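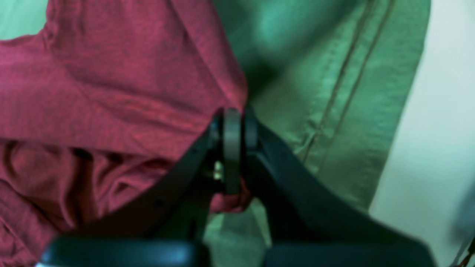

ABOUT US

Skovstead is a private study collection of drawings, sketchbooks and works on paper, with a small conservation shop attached. We are open to readers by appointment. We also take in outside work from libraries, historical societies and families who own a drawing or an album and want it cleaned, repaired or properly housed.

The collection was started by Keyvan Akbari, who bought his first sketchbook at a house sale for $2. It had no name in it. The drawings were pen and brown ink, mostly harbors and mill buildings, and he spent several winters trying to find out who had made them. He never did. The book is still in the collection as item 1, and readers are welcome to ask for it and try their luck.

He went on buying work by people who drew well and left little record: surveyors, ships' officers, drawing teachers, students abroad. When he retired he turned the collection over to a nonprofit corporation so that it would stay together. It now holds 1,673 cataloged items, of which 139 are bound sketchbooks. The rest are single sheets, loose portfolios and some letters and account books that came with them.

What we collect

Our main interest is topographical drawing in pen, wash and pencil, from the late 1700s up to the First World War. We buy sketchbooks whole. We do not buy sheets that have been cut from a book, unless the book is already ours and the sheet belongs back in it. That has happened with one album so far, a Grīnberga river album, whose title leaf was bought from a dealer in another state and is now back in place.

We do not collect prints, maps or photographs, though we can usually suggest a library that does.

The catalog

Our catalog runs on Umix, a database set up for us by Yasaman Salehi, and can be searched from any reading room computer. Each record gives the size, the paper, any watermark, the binding, and everything written on the item, including prices and dealers' codes in pencil on the back. Attributions are marked as firm, likely or doubtful. We change them when a reader shows us we were wrong, and the old attribution stays in the record with the initials of the person who changed it.

A public version is in preparation. Until it is ready, write to us with a name or a place and we will send a list.

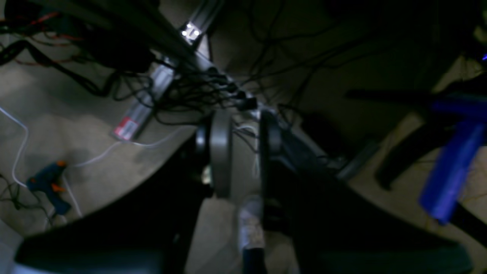
MEDIA, May

The conservation shop has moved to the ground floor, next to the reading room. The old stairs were a problem for anyone carrying a portfolio, and the new space has north light and a larger sink. Intake is now at the side door. Please ring and wait, as the person on duty may be in the middle of something that can't be put down.

Touran Tabrizi runs the shop. She trained as a bookbinder and then in paper conservation, and she looks at every item herself before an estimate goes out. Ghazal Talebi handles housing and storage: mats, folders, wrappers and boxes made to measure.

Work we take on:

Surface cleaning and stain reduction
Mending of tears and losses
Removal of old tape and backing boards
Resewing and rebacking of sketchbooks and albums
Custom boxes and folders

Iron gall ink needs a separate conversation. If the ink has started to eat through the paper, don't mail it to us. Call first and we will talk about how to pack it or whether it should travel at all.

Estimates are written and free for items brought in by hand. There is a $67 examination fee for items sent by mail, credited against the cost of any work we do. We don't give appraisals, and we don't clean or repair a drawing just before a sale without telling the owner what a buyer is likely to ask about it.
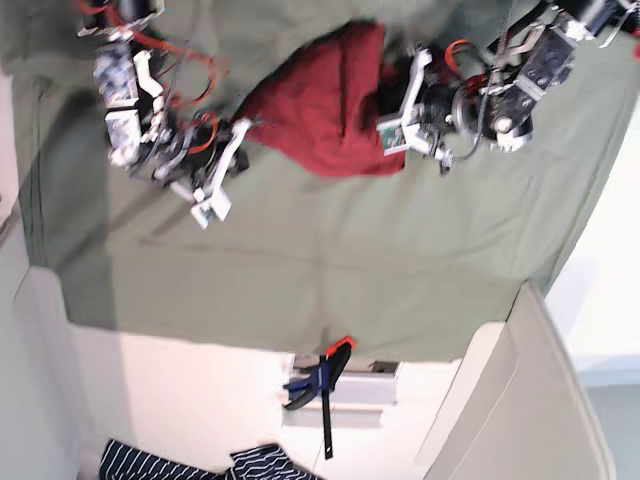 Kerstin Böttcher wrote to us after a visit that she had expected to be handed a folder of scans and was given the sketchbook itself, with a cushion and a strip of weights, and left alone with it until closing. She added that the pencil on the table was too hard and the chairs too low. We have replaced the pencils.

Visiting

The reading room seats a few people at a time, so please write ahead and say what you would like to see. Coats and bags go in the lockers. Pencil only. You may take pictures without flash for your own study, and permission to publish is given by letter, normally without charge for scholarly use.

We are closed every Monday. School and college groups can be arranged during term, and for these we ask the teacher to come in beforehand and choose the items.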